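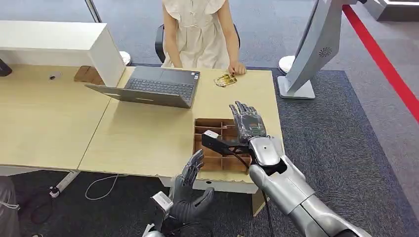
The desks at Dindomov, with the cardboard tray at the front.

Velimir Stojanović had left the firm in September and his tray was still on the desk in spring. It had been used for keys. Dindomov looked after the letting of 208 flats in Julau, and before the electronic locks came in, every spare key had sat in one of his cardboard compartments, sorted in an order he had never written down.

Marta was given his job and his half of the two desks. On her first morning she opened the laptop, found a list called "Keys - final", and saw that it stopped at flat 105.

She rang him at lunch. It took him a long time to answer.

"You went by number," he said, when she had explained. "That's why you can't find anything."

"What should I go by?"

"The staircase, then who complains. The people who lock themselves out are nearest your hand."

She wrote this down. He asked whether Mr Lehner was still in the building and she said he was, on the top floor, and that he had been down twice for his spare.

"Front corner," said Velimir. "Always the front corner."
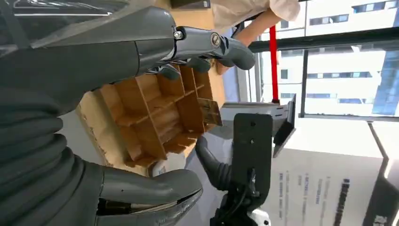 Cardboard dividers, bent at the open end.

The flaps on that side had gone soft from fingers. Marta pressed one flat with her thumb and it came up again. She had meant to order a proper cabinet from Kolev, and had the page open with the price on it, 2619 with delivery, but she didn't send the order that day.

At four Engelbert Lehner came down for the third time. He was a tall man who apologised before he had said what he wanted.

"I'm sorry," he said. "I went out for the post."

She reached for the front corner without looking at the list and gave him his key. He turned it over to read the tag.

"The young man used to do that," he said. "Is he well?"

"I think so. He sounded well."

"He had a dog with a bad leg."

"He didn't mention it."

Mr Lehner nodded and stood there a little longer. Then he said he would bring the key back by five, and went up. She closed the Kolev page and typed his name into the list, under staircase 9, with the word "corner" beside it.

He brought it back at twenty to six. He had the post with him as well, and one of the letters was for her.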